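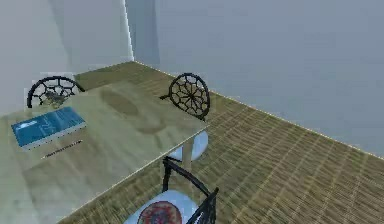

Trasska Users Can Now Cancel a First Date Without Saying Why

April 25, 2021

Trasska, the dating app best known for asking people to rank their favorite soups, has added a button that calls off a first date. Press it and the other person gets a short message saying the evening won't be happening. No reason is given, and none can be typed in. The box where a reason might go has been left out on purpose.

The feature is called Rain Check, although a rain check usually implies another game. It went live this week for members in Trutthorpe and the towns nearby, and the company says everyone else will have it by August.

Until now, Trasska members backed out the old way, with a paragraph. The paragraph tended to feature a work emergency or a pet with a sudden stomach problem. According to the company, 21 percent of canceled first dates on the app last year were blamed on a headache, and a further slice on a roommate's headache. Cars also broke down a great deal, including a few that belonged to people whose profiles said they didn't drive.

"Our members were spending more effort on the excuse than they had spent on the profile," the company said in its announcement. "We wanted to give them that time back."

What they do with the time is their business, though the announcement suggests "a walk."

There are rules. Each member gets two Rain Checks a month. They don't roll over, and you can't buy more, which will disappoint the kind of person who would have. The button goes gray 2 hours before the date, on the theory that by then somebody has already ironed something. Cancel later than that and you have to write the message yourself, like an animal.

The person on the receiving end sees a small picture of an umbrella and three choices: "No problem," "Another time?" and "OK." Trasska tested a fourth, "Wow," and took it out after it was picked by nearly everyone.

If both people press the button for the same date, neither is charged a Rain Check and the app plays a little chime. Early testers asked for this. Some of them said it was the nicest moment they'd had on the service. One pair who got the chime went on to reschedule, then got the chime again, and they are now listed in the company's notes as "ongoing."

The testing took place over the winter with 2000 members, all of whom had been on at least one date through the app and had bailed on at least one other. During the trial, cancellations went up. The company had braced for that. It hadn't expected complaints to go down, but they did, mostly the sort in which one member accuses another of not really having a cousin in the hospital.

Not every tester was pleased. A number of people on the receiving end said they missed the lie. A bad excuse at least showed some work, they felt, and gave you something to read aloud to friends. An umbrella gave you nothing. One wrote in the feedback form that she had been sent four umbrellas since New Year's and would have traded all of them for one decent story about a flooded basement.

Others pointed out that the pause in dating over the past year had left them rusty, and that a button for not going was the last thing they needed. They already had a couch for that.

Rival app Woleteo, which has always presented itself as the more serious of the two, wasted no time in being serious about it. In a statement put out the next morning, it said its own members "show up," and that it would go on taking a deposit from anyone who arranges a first date. The deposit is returned when both people confirm they met. Members who have used both apps report that this leads to some extremely short meetings, several of them conducted in parking lots.

Woleteo also said it has no plans for a cancel button. It does have a "delay" button, which can be pressed as many times as you like.

In Trutthorpe, the change has been felt first at Beyene, the coffee place on the corner by the old bus station, where a good share of the town's first dates have started and quite a few have finished. The staff there say they can spot an umbrella from the counter by now. The person looks at the phone, looks at the door, then orders something bigger. The café has responded with a standing offer: show the umbrella on your screen at the register and get a free refill. It doesn't apply to people who sent one, and yes, they have been asked.

Business is holding up, they say. A canceled date sells one drink instead of two but the one is more likely to come with cake.

Trasska says it will look at the numbers at the end of the summer before deciding whether to keep the limit at two a month. A survey of the test group found that most members wanted it raised, and a small but firm minority asked for 100. The company says it has written to those members to ask, gently, if they would like help closing their accounts. Most haven't replied, and a few sent back an umbrella.

Rain Check is free on all plans. It can be found under Settings, then Dates, then Upcoming. Members with no upcoming dates will not see it.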